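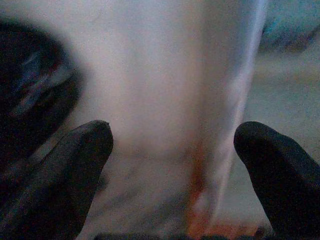
April 11, 2019. Gosville, back room. Fridge chores again.

Started late, the left wrist wouldn't home and I spent the first part of the morning reseating a connector that was already seated. Fine after a power cycle. No idea why, noting it in case it comes back.

Question for the week, same as last week: can the arms do one dull kitchen job from start to finish with none of us stepping in? My answer is still no. I'd like to be talked out of it but the log isn't helping. We are at 639 logged attempts on the household list and 51 that I would call finished if it were my own kitchen. Vikon's people would score it much higher, because they count a grasp as a job done. A grasp is a grasp. If I asked someone to clear a shelf and they picked one thing up and stopped, I wouldn't say the shelf was cleared.

Pale, soft or shiny things are still the worst. From the wrist view there's hardly an edge to go on once you're close, and closing the fingers on a guess is how we got the split carton in run 4. I want to try slowing the last bit of the approach and leaning on the head view for longer. Slower again, I know. A person does it while talking on the phone.

The door is its own problem. Pulling it open is one thing, keeping the arm out of its way afterwards is another, and then there are the ledges on the inside, which the planner treats as a flat wall unless you tell it otherwise. I put the shelf heights in by hand. That's cheating, and it needs to go in the write-up as cheating. Anyone's fridge at home will have the shelves at some other height and a jar of something in the way.

Cabinet is up on bricks, so all the heights in the old file are wrong for this one. Use the new file. I've left two dark bits on the flat shelf as targets, the door ledges are bare and the space under the rack is free.
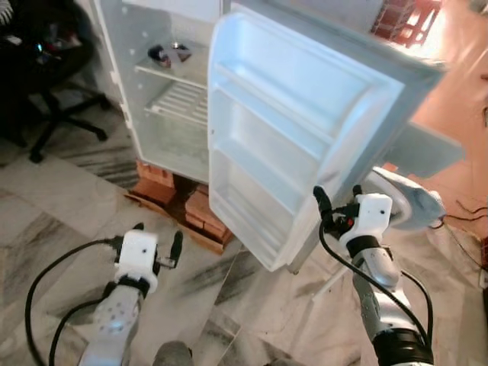
Bořivoj Pešek read this over at lunch and thinks I'm being unfair. He says the first washing machines needed a person standing over them as well, and that the Říha line at Ponelitz was written off in its first April and is still packing boxes. Fair enough, but those boxes are all the same box.

To do: wrist connector, spare if we have one. Slow approach, ten tries on the pale stuff before changing anything else. Take my shelf heights out and see how bad it gets. Ask Vikon for their scoring sheet - the actual sheet this time, no slides.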